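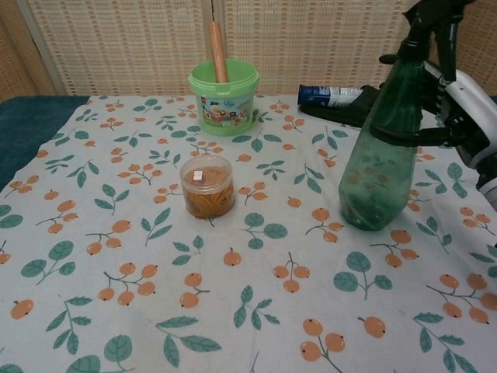
Fig. 1. Bucket, jar and spray bottle on the printed cloth.

Unit 4: Sorting Mixed Household Items

1. Record each item under one storage class: cleaning, kitchen or footwear.
2. List a container and its contents on separate lines. The rolling pin is kitchen; the bucket is cleaning.
3. A can lying on its side gets its own line, even when tucked under the sandal strap. 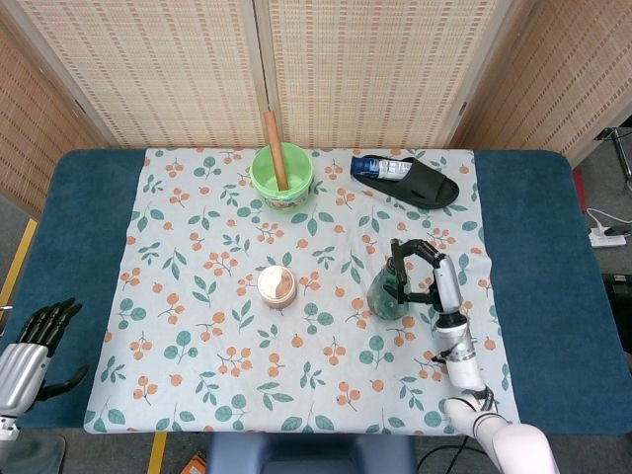

Exercise

Draw up the item list. Use form 152.

Contact: Geum-ok Ko | © Trundness | Back to top

Comments
Nigel Rowbotham: Is form 152 the April version?
Geum-ok Ko: Yes.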